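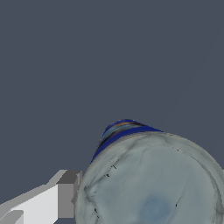
Do you need a real arm in the workshop before you can start on the software? I didn't. The arm for our build is due in June and I've been working on the control code at home since winter.

The build so far: a bench arm for the shared workshop at Wihongi. Macarena Domínguez is doing the base and the wiring, I'm doing everything that runs on the computer. The project is called Skiteo because the folder needed a name.

First job is picking up one can. I wanted something round, since round things show up a bad grip faster than a block does. The labelled can model was already in the library I use, so I kept it.

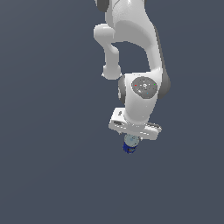 Sim arm with the can up under the hand, can on a bit of a tilt.

The tilt bothers me. Could be the finger force, could be the friction value I typed in without thinking much. I'm changing one at a time and writing both down in the notebook.

Running 30 tries per setting. Each batch takes about 18 minutes on my old desktop, so I put one on and go do the dishes.

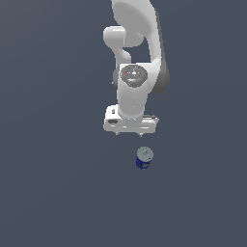

Fingers apart, can upright below the hand.

The approach is the part I've rewritten the most. My first version came down too fast and corrected sideways at the end. Now it lines up first and then drops straight. Slower, but the numbers in the log are steadier.

There are 2 views set up, one from further back and one in close by the fingers. The close one is the harder one to work with. Get near enough and the can is mostly a big pale shape with some blue label along one side.

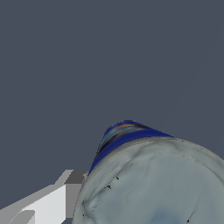 I tried cropping the close view and it didn't help much. Next I'm going to feed both views in together and see if the sideways error comes down. If that fails I'll move the close view back a bit, and Macarena will have to redo her mounting bracket. I've warned her.

Still to do: proper colours on the bench, a second object, and a stop button that works from the keyboard. Will post the settings file once I've cleaned out the swearing.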